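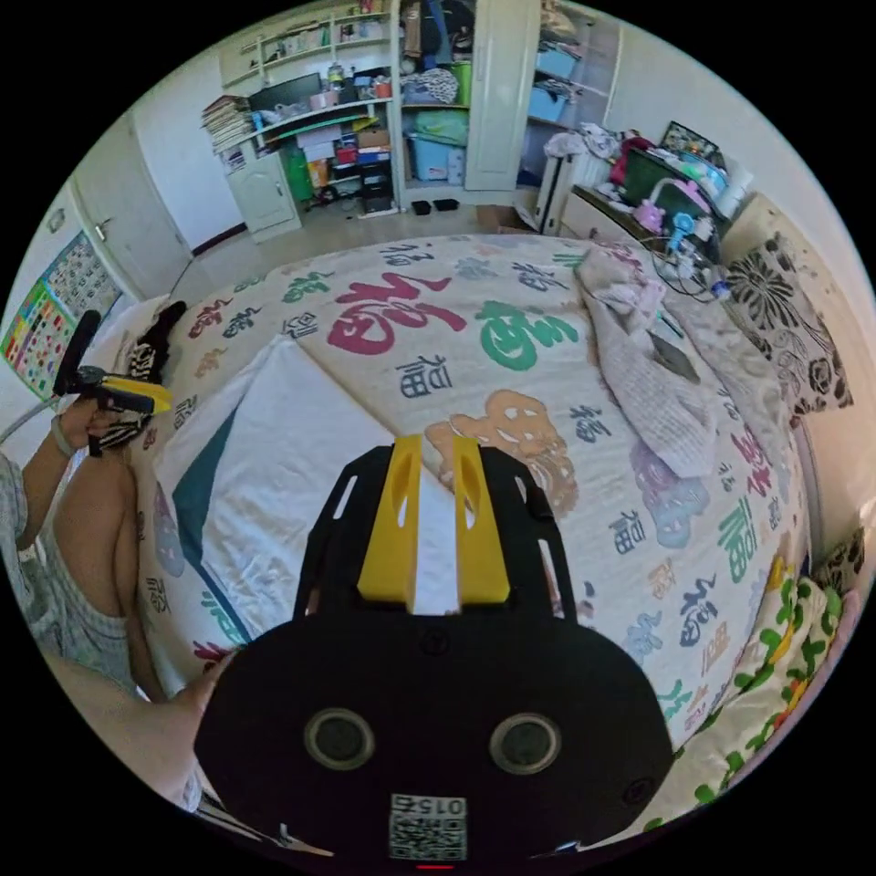 5. Using the bed as a folding surface

The Walar under-bed drawer is supplied flat and should by now be assembled (Section 3) and on its runners (Section 4). If you have screws left over, go back to Section 3. Otherwise you may start filling it.

Most of the drawers sent back to us at Wadport were in perfect order, apart from being crammed with clothes that had been pushed in with a foot. The drawer is 300 mm deep. It will take 18 folded T-shirts with the divider in place, or one unfolded duvet and a lot of bad language.

5.1 Before you begin

1. Make the bed. A quilted cover is a good surface to fold on, and a bold print does no harm provided you can still find the clothes on it.

2. Move pillows and cushions to the head of the bed. If you own more cushions than the headboard can accommodate, they may go down one side.

3. Shove blankets up towards the pillows. They have a section of their own (5.4) and can wait.

4. Put everything to be folded on the bed at once. A full load takes most people around 30 minutes, including the part where they sit down.

Note: You may sit on the bed while folding. Earlier editions of this guide said you must stand, and we received letters.

CAUTION: Check that everything is fully dry. Damp cotton shut in a Walar drawer through August will develop a smell that our guarantee does not cover.

5.2 T-shirts

1. Find the hem. Take the shirt by one lower corner and lift until you can see which way round it is.

2. Shake out any twist and lay the shirt face down. Smooth it from the middle outwards with the flat of your hand.

3. Fold one side in to the middle, sleeve and all, then the other. The sleeves should end up lying flat on the back. If one insists on sticking out, fold it in again and look at it firmly.

4. Fold the hem up to the collar, then fold in half once more.

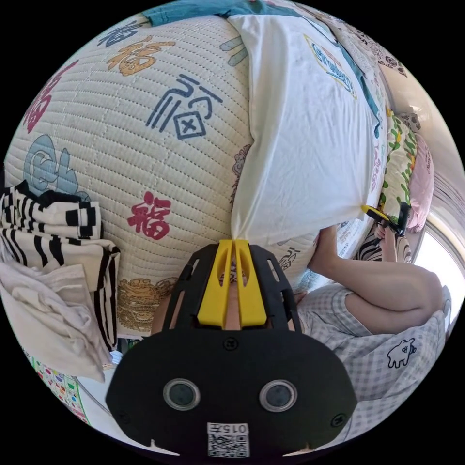

Fig. 5b. White T-shirt, lifted by its lower corner.

5. Stand the folded shirt on its edge in the drawer, fold upwards. Shirts with a printed front can be turned so that some of the print shows.

Note: The Penry divider (sold separately) has 11 slots and keeps the shirts upright. So does a shoebox, though our sales department would like you to forget you read that.

5.3 Long pieces and anything with two colours

Sheets, wraps and long strips of cloth are easier with both ends held. Two people are ideal. One person with a long reach will manage.

1. Separate the long piece from whatever it has got itself tangled up with.

2. Take one end in each hand and draw it out diagonally across the bed, where there is most room.
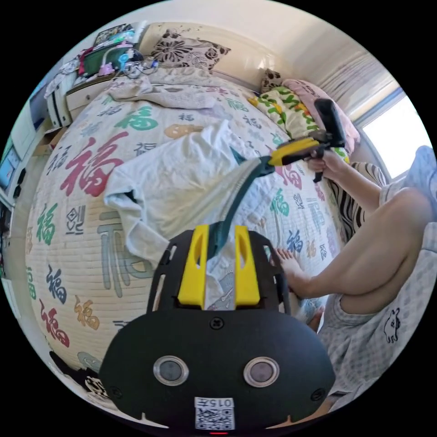 3. Pull gently until the edges run straight, then lower the cloth and bring one end over to meet the other. Repeat until the piece is no wider than the drawer.

4. Lay it flat at the back, behind the shirts. Dark cloth goes underneath white.

CAUTION: Do not tug hard on a seam. If the two halves of a piece begin to part company, stop and fetch the Ado mending kit from the lid pocket.

5.4 Blankets

Blankets do not go in this drawer. See the leaflet for the large Walar chest.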